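Home | Forums | Laundry & Linens | New Posts | Log in

We use cookies to keep you signed in. Accept | Settings

Linen tablecloth, iron it or not?
Posted 2022-10-31 by skultano_jan

I bought a linen tablecloth in May and I'm tired of ironing it. It takes me 40 minutes and by dinner it looks slept in again. Does anyone here just skip it?

orovhill
Skip it. I pull mine out of the washer right away, shake it hard and hang it over two lines. The weight does most of the work. Never the dryer.

Anahera Tautahi
I disagree. Hanging is fine for everyday, but for guests I want it flat. Iron it damp, wrong side first, on the linen setting. If it takes 40 minutes you are letting it dry out too much. Mine takes 20. 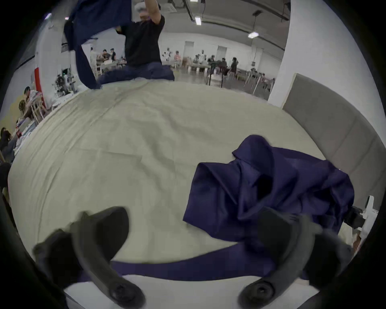
The other thing is how you store it. Folded in a drawer you get hard lines that take longer to press out than the whole rest of the cloth. I roll mine on a cardboard tube from the fabric store.

orovhill
Who has room for a tube that long? Mine is over 100 inches.

Anahera Tautahi
Fold it once lengthwise, then roll. It goes under the bed.

pressed_penny
Spray bottle, 10 minutes before you set the table. Smooth it with your hands and leave it – the middle comes out good enough and plates cover the rest. I wouldn't do this on polished wood without a pad under it.

skultano_jan
OK, I have a pad. Will try the spray bottle this week and keep the iron for Thanksgiving. Does starch make the fold lines worse?

orovhill
Yes, in my experience. I quit using it.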